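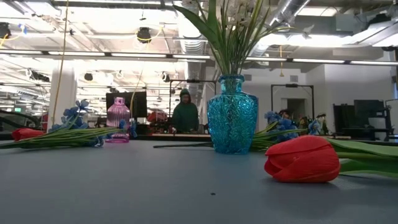
Flowers and vases on the bench at the Stavdale shared workshop.

Helpers wanted for a flower-arranging arm

We're a small, friendly bunch building a home-made robot arm called Wilero, and we'd love a few more pairs of hands - yours, if you've a free evening now and then! The idea is that Wilero will one day pop an artificial tulip into a glass vase without knocking the vase over, and there's a fair way to go (the stems are bendier than you'd think).

We're after two people who don't mind fiddly wiring, plus anyone keen to set out flowers, reset the bench and jot down how each try went. No experience needed, and all ages over 16 are welcome. We meet at 7 pm and usually pack up after roughly 40 tries, with a cuppa in the middle. It's unpaid, but parts and bikkies are on us.

Leave your name at the Gendum counter before the end of December.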